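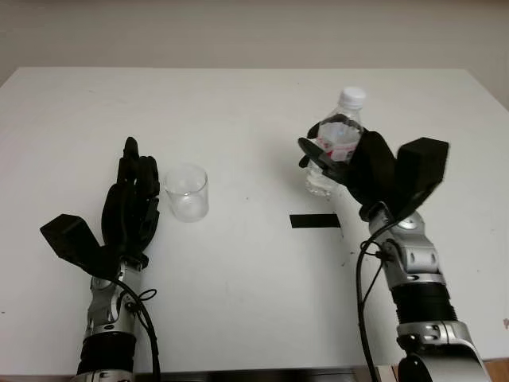 Two robotic arms at a white table

Podura Killeven Travel Pack

The Killeven is the bag we wished we'd had years ago, back when we were dragging a wheeled suitcase up the cobbles in Cerville and wondering why the hotel had to be at the top of the hill. It's a soft carry-on pack that opens flat like a suitcase, rides on your back when the sidewalk runs out, and squashes down small enough to go under a bunk on a night train.

We started with the straps, as we've all had a bag that felt lovely in the store and miserable by the second bus station. These are wide and gently padded, and they tuck away behind a zippered panel when you check the bag or slide it onto a luggage rack. There's a hip belt too, which you can unclip and leave at home if you don't like them (plenty of people don't, and we won't argue).

Inside you'll find one big main space and 7 pockets, most of them mesh so you can see where your socks have gone. The passport pocket sits flat against your back. The bottle pocket stretches enough for a proper bottle, and there's a separate shoe compartment that opens from the bottom – very welcome after a muddy walk. 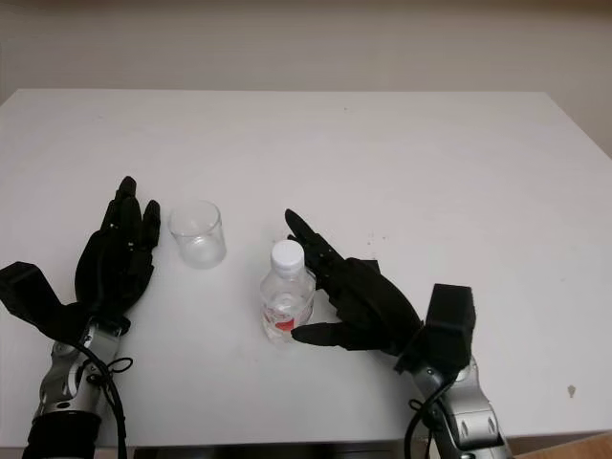
Packing it takes a little getting used to if you've always been a suitcase person. We like to put the heavy things in first, close to the back panel, then roll the clothes and fill the corners. The compression straps pull everything in snugly, so the bag doesn't sag when it's only half full. Leave some room at the top for the things you'll pick up along the way. You will pick things up, we always do!

The rain cover lives in its own little pouch at the base. The main fabric will shrug off a shower, but please do use the cover in a real downpour, and hang the bag open to dry overnight before you pack it again.

Details

Carry weight: 2 pounds, without the hip belt
Pockets: 7
Colors: Slate, Moss, Brick
Included: hip belt, rain cover, small laundry sack
Care: sponge with mild soap and cool water, no machine washing

Will it fit in the overhead bin?

It does on most of the flights we take, but airlines change their rules often and the smaller planes are fussier. Check with yours before you travel, and measure the bag after you've packed it, bulging front pocket and all.

Spare parts and repairs

Buckles, zipper pulls and strap ends are all available from Chaudhary Travel Goods, our repair partner in Cerville. Send the bag in clean and empty, with a note telling them what's wrong. Repairs are usually back with you in 11 days, a bit longer in July when everyone remembers their broken zipper at once.

The Brick color is out of stock at the moment. The next batch ships on 10th November, and you can leave your email address at checkout if you'd like us to let you know.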